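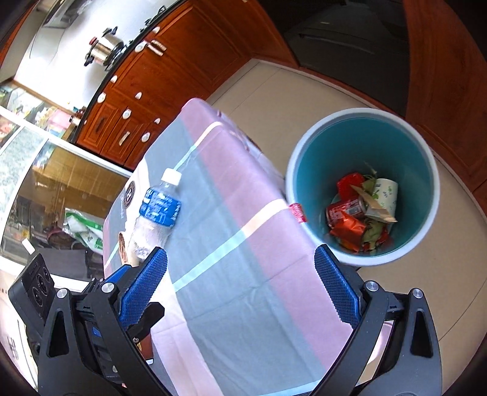
Table and bin, Mestville kitchen. Bottle and wrapped snack on the cloth, can and paper cup in the bin.

Friday, November. Table clearing, sheet 66.

Working on the clearing order for the Lurero kitchen guide. The question is what people should do with small rubbish left on a table when the bin is right beside it. Draft says carry everything over in one go. I would change that to one item at a time, bottles first, because they roll.

Bin stays on the tile at the right side of the table. Tried it by the cabinets last month and the walk was too long. The teal inside is good for us, clear plastic and white paper both show up against it.

Notes for the draft:
- wrappers get left near the table edge, add a line about checking there
- cans to go in the separate bag at Son once we have one, mixed for now
- smooth the cloth before starting, the folds catch light wrappers
- long boxes should be flattened first. One left whole takes up most of the width.

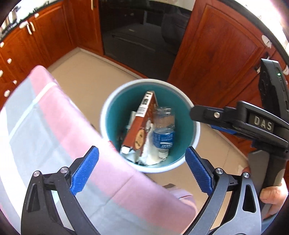
Bin with long brown box and clear bottle, bottle base up.

The bottle takes more room than it should. Add "squeeze and recap" to step 4. Not sure yet about labels. Brerkarier wants them peeled off, I think that is too much to ask at the table.

Still to do: new liners, a second cloth so one can be washed, and retype step 6, which still has the old wording about the bin lid. Supplies go on job 1542.

Kitchen guide notebook, Mestville workshop. Please return to the shelf by the door. Back to top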